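Sorting a mixed toy tray into cube boxes with round openings

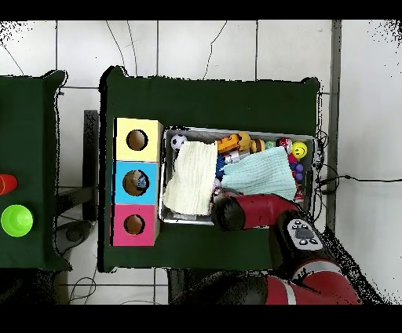
I want a fixed sorting rule for a playroom tray that gets filled daily with whatever was left out. Storage is limited to cube boxes, and the tray has to be clear by 4 in the afternoon. At present the soccer ball, the smiley-face ball and the purple beads share the tray with two cloths, and the cloths hide the smaller pieces. The boxes are yellow, blue and pink, each with a round hole in one face. Should I sort by size or by type?
Maritza Nina

Type, with cloths handled first. Take both out, shake them over the tray, fold them and store them elsewhere. Cloth in a cube box wastes volume. Then balls in yellow, hard toys in blue, beads in pink -- but bag the beads, or they will leave through the hole.
Haziq Rondonuwu

Size is faster for adults, type is faster for kids. We went by type in December and kept it. Label the boxes on top as well as on the front.
Gasik

Just get a bigger tray. Tilldale had one last time I looked.
Liem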